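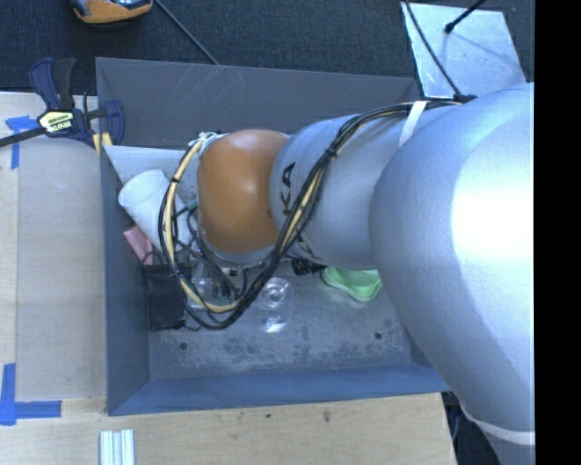
Tray on the wooden table, clamped at the upper left corner

Celetstead Shared Workrooms > Furniture and Fittings > Securing a tray to a wooden table

Illilmont_Stores
Posted 5 Nov 2024
Members are asked for their views on the fixing of the grey tray. At present a bar clamp holds the tray wall to the table, and blue tape marks the tabletop. The table is shared with the Susano group and may not be drilled. Is the clamp sufficient for daily use, or should a second be bought? The budget for the room is £24 until January.

Anozie_Bench
Reply
In our view a single clamp at one corner allows the tray to turn. We would recommend a second at the opposite corner. We would also ask that the long bar be kept clear of the walkway.

susano.rooms
Reply
We do not agree that a second clamp is required. The contents are light: plastic cups, a small pink item and the like. The tape is adequate for putting the tray back in its place should it shift. It does need to be renewed when the corners lift, and this duty has not been assigned to any group.

Illilmont_Stores
Reply
Thank you.

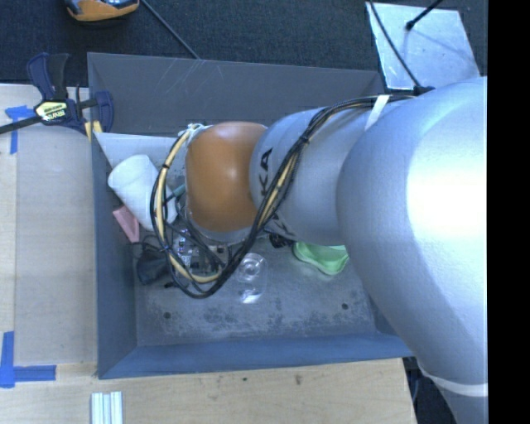

Re: Items left beside the tray

Anozie_Bench
Reply
May we raise a related matter. The white rods are lying on the table and should be either placed in the tray or returned to the drawer. The floor of the tray would also benefit from a wipe with a damp cloth.

susano.rooms
Reply
The rods are in use by our group and we would prefer that they remain to hand. We have no objection to the cleaning. Please leave the white sheet of paper or card in the corner of the tray when this is done.

Illilmont_Stores
Reply
Noted. The cleaning has been added to the room list. The purchase of a second clamp remains open for comment.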